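Kitchen refit gallery: the table and what goes on it

The Pudov kitchen is nearly finished. We have kept this page for the small things, as the cupboards and the floor have their own galleries. The table went in during September and the wire racks came a few weeks later. We ordered two sizes and kept the smaller one for everyday use. It holds nine side plates or a stack of letters, depending on the week.

The top gets a wipe with warm water and a bit of dish soap, then a dry cloth along the grain. Hot pans go on the bench by the stove.

Dark green wire rack toward the back of the table, pale beige top with a fine straight grain. The colour is close to what we had on the sample card.

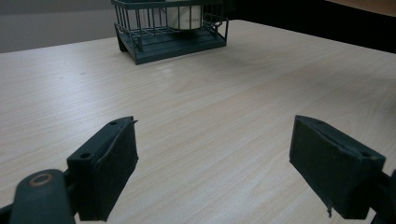

Mahtab Kazemi wrote that she would put felt dots under the feet of any wire rack, as hers left marks on a pale top within 15 days.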